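About / Who we are / The School

About Tistix

Updating this page at long last, 27/03/2024. The old one still had the previous phone number on it and a paragraph about a summer school that never ran. Sorry to anyone who tried to book it.

Tistix is a small school for reading and translating literature. Evening and daytime courses, mostly for adults, mostly in person, a few by post (yes, post, more below). Three languages at present: English, Sinhala, Tamil. We don't give degrees. We don't prepare people for exams. You get a certificate if you ask for one and it has a nice border.

How it began

Prasanna Dissanayake was teaching the Victorian novel to second years and translating short stories at night. Sunil Liyanage was doing the reverse, translating for a living and reading poetry on the bus. They met over a disagreement about a footnote. Prasanna wanted it gone. Sunil wanted it longer. Footnote stayed in the end, shorter, and the two of them started a reading group to carry on arguing. Seven people came. Then more. By the second winter it needed a timetable and a room with heating, and a name for the bank form. Tistix was a misprint in a proof Sunil was correcting (should have been "artistic", several letters had gone missing). Nothing deeper than that.

First proper course was in November. Six weeks, one novel, a chapter or two a week, read aloud. We still run it. Same format, different novel each time.

What we teach

Slow Novel. The one above. No lectures. Somebody reads, we stop, we talk, we carry on. People always ask if they have to read aloud and no, you don't. Some have been coming for years and never have.

Translation Workshop, levels one and two. Prose first, verse later. You bring a page, everyone else gets the page beforehand, we go through it line by line. Can be bruising. Prasanna leads level one, Sunil leads level two, and they mark up drafts quite differently so don't be alarmed when you move up. Level one asks that you can read one of our other languages comfortably. You needn't write it well.

The Essay Course. Twelve weeks on reading and writing about books: reviews, introductions, prefaces, the sort of thing editors ask for at short notice. The dissertation people like this one. We have had quite a few who were stuck halfway through a thesis and wanted somewhere to think that wasn't their department.

Postal Course. One poem a month, on paper, with a set of notes and a stamped envelope for yours back. Sunil writes the notes himself. Handwriting is his own, we do know, we can send a typed copy.

Class size is kept low. 40 places in total each term across the evening courses, and when they're gone they're gone, please don't turn up hoping. Waiting list is real and does move, particularly in the fortnight before term.

Who teaches here

Prasanna Dissanayake, co-founder. Nineteenth century fiction, narrative, the history of the serial novel. Wrote a doctoral thesis on minor characters who are mentioned once and dropped, parts of which turn up in Slow Novel whether asked for or not. Has translated two collections of stories and is some way into a third. Reads all the applications.

Sunil Liyanage, co-founder. Poetry, metre, translation in both directions. Edited Jindamo, our little magazine, from the first number and has only just agreed to share the job. Was off for most of a year through illness and taught the postal course from bed, which is realy how the postal course came about. Back in the building now, mornings best.

Guest tutors each term, listed on the timetable page once they've confirmed and not before. We've been caught out.

Jindamo

Two issues a year. Translations, essays, a page of letters. 31 issues so far, all in print except number four, where the plates were lost and we've only the office copy. Student work is read alongside everything else, names taken off first. We pay, not a lot. Submissions to the office by post or email, one piece at a time please.

The Ekanayake Library

One long room and a landing. Left to us by the Ekanayake family along with the shelves, a ladder and a great many bus tickets used as bookmarks, which we have kept in the books. 977 volumes catalogued, the rest still in boxes on the landing. Strong on novels and criticism, good on grammars, patchy on drama. Students can borrow three at a time. Former students too, for ever, if they keep their card. There's a reading hour before evening classes, no talking, kettle allowed.

If you are working on something and think we might have it, write and ask before travelling. The catalogue isn't online. It is in a drawer.

Skaltevau

Our residential week. Once a year, one text, a house with bad phone signal and good bread. Mornings working on your own, afternoons in pairs on each other's drafts, evenings free apart from the last, when people read. Level two students and former students have first call, then we open it up. Dates go out in the newsletter. The walk up from the road is steep, and bags don't go up by themselves, so pack light. Dictionaries are there already, big ones.

Fees and bursaries

Fees are on the timetable page, they change and I'm not going to put them in two places again. A deposit of 100 holds a place on any of the longer courses and comes off the total. Bursaries every term. The form is one side, we don't ask for payslips, and Prasanna is the only one who sees it. Apply early. If you've had one before you can have one again.

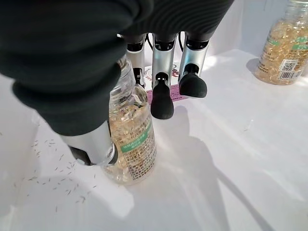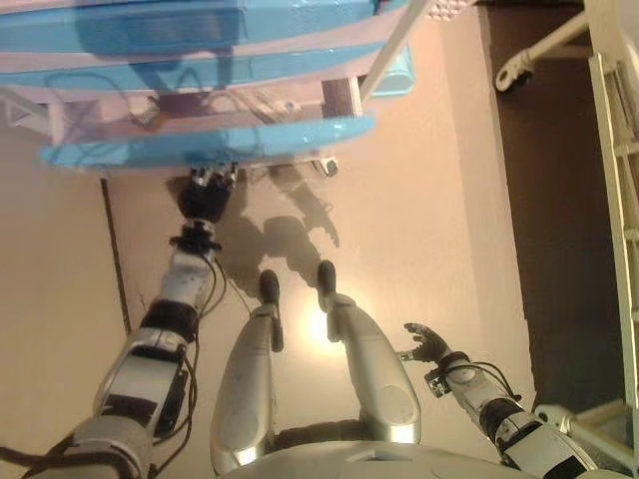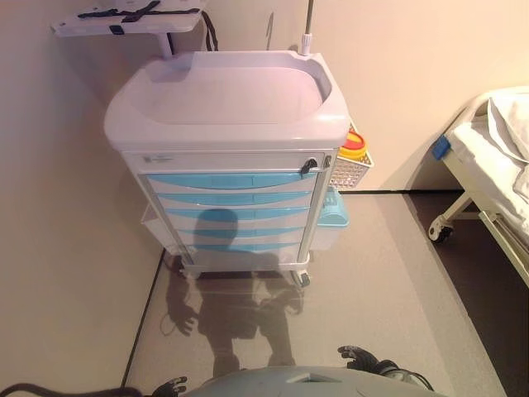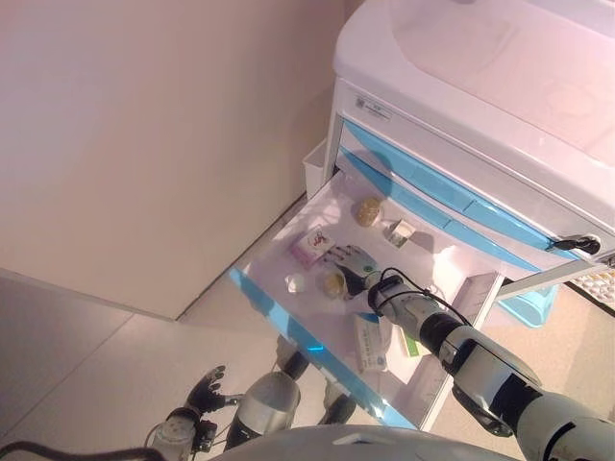 Getting in touch

Email is best, phone is answered when someone is near it. Term time we reply in a couple of days, out of term longer. If you've sent a translation sample and heard nothing for three weeks, chase us, it'll be under something.

Visitors welcome at any Slow Novel evening, first one free, just tell us you're comming so there's a chair and a photocopy. Front door sticks. Push hard at the bottom. Classrooms are up one flight, library up two, and if the stairs are a problem let us know beforehand and we'll move the class down to the front room, it's been done plenty of times and it's warmer anyway.

New timetable goes up as soon as the guest tutors have signed.

Related
Timetable and fees
How to send us a translation sample
Jindamo: contents of back issues
Skaltevau: what to bring
Borrowing from the Ekanayake Library
Slow Novel reading list, past terms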